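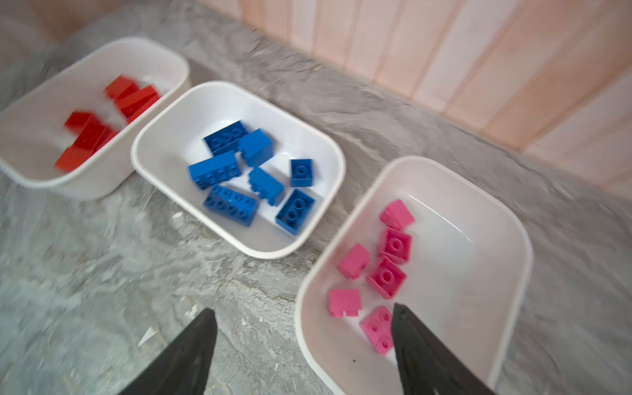 Red and blue bricks in their sorting bins on the counter.

Brick sorting: where we have got to

The Porthorpe toy library has been sorting its building bricks by colour since September, and the first sets are ready to borrow. Misaki Sakai has been doing most of it, with help from Toshiko Tsuji when the library is closed.

Until this year the bricks went out in mixed bags. They came back in mixed bags too, often with a few pieces from somebody's own collection and the odd hair clip. Parents told us that younger children tipped the lot on the floor, looked for one colour and lost interest in the rest. Several people asked if they could borrow just the blues, or just the reds.

Each colour now has its own white plastic bin. We chose white so that the bricks show up well against it, and bins with rounded corners are easier to wipe out. Only a handful of bricks goes in at a time. Misaki checks them for cracks and teeth marks, then tips them into the storage tub for that colour and starts on the next handful. Shades are kept together for now, so dark blue and lighter blue both count as blue. If anyone wants them separated, please say so before we do the labels.

Washing is done before sorting. The bricks go in a net bag in warm water with a little washing-up liquid, and are left on a towel overnight. Please do not put library bricks in the dishwasher. We lost part of the Umley donation that way and the pieces no longer grip.

Sets can be borrowed for 30 days. There are 16 sets on the shelf at the moment, all in one colour, and each has a card in the lid saying how many bricks should be inside. Please check the card when you pack up at home. If a brick is missing, write it on the back and we will make up the number from the spares. There is no charge for the odd lost piece.

We are short of green, and of the long 2x4 bricks in any colour. Clean donations can be left in the box by the door. Base plates are welcome as well, but we have nowhere to keep made-up models, so please take them apart first.

The last day for borrowing and returns before the break is 21 Dec 2020. Anything due back while we are closed can be kept until we reopen, and you do not need to ring us to renew it.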